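Keeping Video and Music Streaming Under Control at Home

Streaming eats more data and more evening hours than most households plan for. These tips work with any of the big video sites and on most home connections.

Check what you use first. Log in to your internet provider's account page and find the monthly total. Ours was 1,103 GB in April, and most of it came from one TV left playing in the den.

Turn off autoplay. The switch is usually in the playback settings, and you have to set it on each device separately. Phones, tablets and TVs don't always share it.

Lower the picture quality on small screens. On a phone propped up in the kitchen, 480p is plenty for following a recipe. Save the high setting for the living room TV.

Download before a trip. Do it overnight on Wi-Fi and check that the files open in airplane mode. Downloads on some apps expire, so don't do it weeks ahead.

Clear out your subscriptions. I was following 175 channels and watched maybe a dozen. I cut the list to 28 and the home page got useful again.

Make a playlist for each job. I have one for dishes, one for ironing and one for repairs at the bench. Seventy minutes is a good length for the ironing one. Name them by the job so anyone in the house can find them.

Pause how-to videos at each step. Use the space bar on a laptop, or slow the playback to half speed for anything done with the fingers, such as knots or restringing.
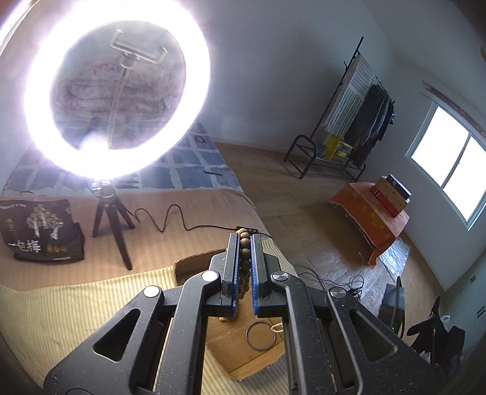
A strand of round brown beads, held upright.

Move the router off the floor. A shelf in the middle of the house is best, away from the microwave. If the TV still buffers, run a cable to it.

Sign out of old devices. Look under account security once or twice a year and remove any phone or TV you no longer own.

3 Comments

Tarcísio Honorato
April 18, 2025
On my TV autoplay was under accessibility, of all places. Took me a while to find.

bench_and_broom
Half speed works well but the sound gets odd. I mute it and turn captions on.

Marla K.
Do the downloads count against the monthly data? Mine seem to.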